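Cuaderno del taller de datos electorales, noviembre, 9:40

Sigo con el padrón de afiliados para las primarias de Roscombe. Donodard mandó anoche la tercera versión del fichero, otra vez con las columnas movidas (distrito donde antes iba agrupación). Tuve que rehacer el mapeo a mano. 2,669 filas tras quitar las vacías. El partido anunció en prensa una cifra bastante más alta, pero ahí mezclan simpatizantes y cuotas al día — no es lo mismo y hay que decirlo en la nota metodológica.

Duplicados: cruce por apellido + fecha de alta. Salen 14 casos claros. Otros cinco dudosos, mismo apellido y misma calle, pueden ser hermanos. No los toco hasta que conteste la secretaría de organización. Fotis Koutsoukos dice que los borre y punto. No estoy de acuerdo, si luego impugnan nos lo van a echar en cara a nosotros.

Encuesta telefónica: la lista Li sube en el distrito norte, baja en el puerto. Ojo con el puerto, la muestra es ridícula y casi todo fijos. Ponderado por edad el salto se queda en dos puntos, dentro del margen. NO sacar titular de eso. Ya me ha llamado un periodista preguntando si "hay vuelco", le dije que esperara al informe.

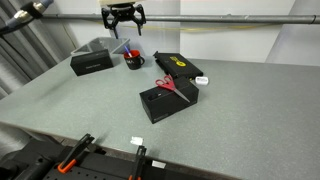
Segunda tanda de papeletas de prueba, modelo con doble columna. El problema sigue siendo la casilla del suplente: la gente marca encima del nombre y el lector de Plerkport lo da como nulo. Con la casilla movida a la izquierda mejora algo, falta probar con la tinta clara. Marqué unas cuantas con boli azul, como el que está metido en la taza roja y negra, y otras con lápiz blando. El lápiz da guerra, el umbral por defecto se lo come. Bajarlo a mano y repetir. Apuntar el valor viejo ANTES de cambiarlo, que la otra vez no lo apunté.

12:15. Llamada con la comisión electoral. Quieren el reparto de mesas cerrado mañana por la tarde. Con el censo sin depurar no puedo, se lo dije. Quedamos en entregar un borador con los dudosos en anexo aparte. Aceptan, a regañadientes. Piden también que las dos candidaturas reciban el fichero a la vez y por el mismo canal — lógico, pero entonces hay que quitar los teléfonos, y el script de exportación todavía los saca.

Después de comer:
— exportación sin teléfonos, hecho, revisar cabeceras
— umbral del lector, repetido con lápiz. Mejor. Siguen cayendo nulas las marcas muy finas
— reparto de mesas v1, el colegio de la calle del muelle se queda con roughly el doble de votantes que los demás, hay que partirlo

Pendiente: preguntar a Fotis por las actas de las primarias anteriores, las tiene él en papel y necesito la participación por mesa para comparar. Y que alguien confirme a qué hora cierra el voto por correo, en el reglamento pone una cosa y en la convocatoria otra.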